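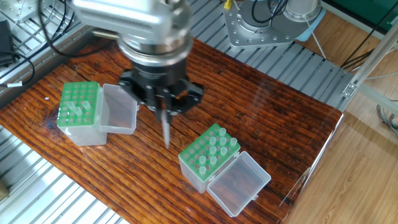 Comment left under the July page, from the Grollville bench: why not combine the part-used boxes as you go, and put the empties straight back for refilling? We do it there every afternoon and it takes no time.

Fair question, and I've been thinking about it on and off. August notes, Gosness bench, mostly about boxes.

We have been combining, up to a point. The trouble is that two boxes with green racks look the same once the lids are open, and the Boychuk order and the Truvside order both came with green racks this time. The Truvside ones sit slightly looser in the holes. You don't notice by eye, you notice when you press down and the seal is poor. So for now nothing moves from one box to the other unless the label on the base agrees. If the label has come off, the box goes on the bottom shelf and gets used for dye practice only.

Went through the cupboard this morning. 34 boxes altogether, counting part-used. More than half have a base label. Five had cracked hinges and I've put those aside for spare racks, the green inserts lift out fine if you push from underneath with two thumbs.

On the wooden table: still no decision about covering it. The finish is shiny and worn in places, and the glare makes it hard to see a clear tip against it. The dark grain shows straight through the lids as well. I tried a sheet of white paper under the box for an hour and it was easier on the eyes, but it slid whenever I set a box down. A grey rubber mat might do. Will ask Grollville what colour theirs is.

Lids. Open and lying on the table is fine while you're working, but both boxes open at once is a lot of plastic to catch a sleeve on. Suggest opening one, taking what's needed, closing it. I don't always do it myself - two open today, one with a few left near the front corner and one with eight.

Pattern of use is still all over the place. Some of us take from the back row, some from wherever is closest, and the box ends up with singles dotted across it. I'd like everyone to start at the back left and work along the row. It makes a part-used box much easier to count, and when we do combine them it's one row to shift.

Cleaning: wiped the bases and the table with 95% ethanol, then remembered the finish. No marks that I could find but use soapy water on the wood from here on and keep the ethanol for the plastic.

To do:
- labels on the unlabelled bases before the next delivery
- price a mat, cut to the table
- reply to Grollville re combining. Yes once the Truvside lot is used up, no until then
- move the dye practice boxes, they're still beside the good ones

4.40 pm, cupboard shut, spare racks in the drawer under the scales.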